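Gravon Handheld Gripper Kit
Data collection tool for manipulation learning

Overview | Method | Results | What's in the box | Specs | Ordering | FAQ

Two fingers, one camera, no arm needed. You carry it, you do the task, the policy learns from what the wrist camera saw. Kit is the same hardware we used for the Sowerby study (see Method), so if you want to reproduce our numbers start with this one and not the older Etgate handles.

In stock. Ships Wednesday.

Why handheld

Teleop is slow. Our operators got a clean teleop pick in the time it takes to do several by hand, and the rig never left the lab. With the handheld, people took it home. Bedrooms, kitchens, a garage. That was the whole point of the study: does data from messy real rooms transfer better than the same amount of data from a tidy bench?

Short answer, yes for packets and wrappers, not much difference for rigid boxes. Long answer under Results.

Method

Task family is "snack to tray." Small packaged food on a soft surface, tray nearby, move items into the tray one at a time. Sounds easy. Thin plastic on a quilt is one of the worse cases we know of: the surface gives under the fingertips, the item slides along with the cloth, shiny film throws glare into the camera, and half the time a fold in the fabric looks like an edge.

Collected 2000 demonstrations in total. 1042 of them in homes, the rest on the Takmont bench (flat table, grey mat, fixed lights). Homes were 18 different rooms. Same grippers, same pads, same camera settings throughout. Operators got a one-page sheet and a short practice run, then were left alone. They picked the items, they picked the layout. We asked them not to tidy up first.

Each demo starts with the fingers open and facing the items, holds still for a beat, then goes. The still part matters, it gives the sync code something to lock onto. Please dont skip it.

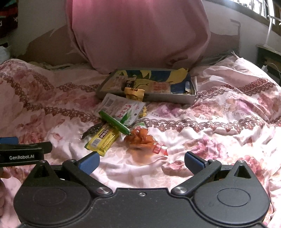 Home set, bed layout. Snack packets on a floral quilt, open tray behind, fingers open.

Layouts like that one are what the bench never gave us. Packages overlapping each other, print on the tray liner competing with print on the food, pattern on the quilt competing with everything. Daylight from a window too. The bench set has none of it.

Training: one policy per data source plus one mixed, same network, same number of steps, nothing tuned per set. Wrist view only, no external camera, no depth. Actions are relative end effector pose and finger width. Relative, because home recordings have no shared world frame and we did not want to fake one.

Results

Evaluated on a fixed arm carrying the same fingers and camera mount, in rooms that were not in training.

- Home-trained beat bench-trained on soft surfaces, clearly, every item type
- On a hard table the two were close. Bench slightly ahead on boxes
- Mixed was the best overall, but only by a little over home alone
- Most common failure for bench-trained: closing on a fold of fabric next to the packet
- Most common failure for home-trained: two overlapping wrappers picked together

The second one is still open. The policy has no notion of "one item," it just closes where people closed. We tried relabeling the double grabs and dropping them from training. Helped some. Not solved, and we'd be glad to hear from anyone who gets further.

We also cut the home set down by room while holding the number of demos steady. Fewer rooms hurt much faster than fewer demos. If you're planning a collection on a small budget: more rooms, shorter sessions. Move the gripper between people often.

Full tables and the per-room split come with the data download.

What's in the box

Handheld gripper body with trigger
Two pivoting fingers, fitted
Blue textured pads, one pair fitted, two pairs spare
Wrist camera and mount
USB-C cable, long
Calibration card
Hex keys
Printed operator sheet (same one we handed out)

Arm-side flange is sold separately. You need it if you want to run the policy on a robot with matching geometry, and you do want matching geometry. We tested a near match with slightly shorter fingers and the grasp height was off on nearly everything thin.

Pads

Replace when the texture goes smooth at the tip. Worn pads still hold boxes fine, which is why people miss it, then film packets start slipping out and the operator compensates by squeezing harder and now your width data has drifted. Check before every session. Wipe with a damp cloth, no solvent. Sugar glaze and oil from food packets are the usual problem.

Specs

Fingers: 2, pivoting
Pads: textured, swappable, blue
Camera: wide angle, wrist mounted
Recording: onboard, to card
Battery: swappable pack
Warranty: 26 months, pads and cables excluded

FAQ

Left-handed operators?
Yes. Body works in either hand. Note it in the session log anyway, approach angles differ and you may want to balance the set.

Can I use my own camera?
You can, the mount is adjustable. You lose comparability with our data and have to recalibrate. The download script will warn you.

Does the pretrained policy come with it?
Yes, mixed policy, through the same download. August checkpoint is the current one. Earlier checkpoint had the finger width scaled wrong, please delete it if you have it.

Is the home data public?
Wrist video and actions, yes, for the rooms where the resident agreed. Audio was never recorded.

Ordering

Single kit, lab pack, or flange only. Lab pack is the better price if you plan to send grippers out to several homes at once. Universities can order on invoice, put the PO number in the notes feild at checkout. Spare pads ship in a plain envelope, kits ship boxed.

Related: Arm-side flange | Spare pad set | Etgate handle (discontinued, parts only) | Takmont bench mat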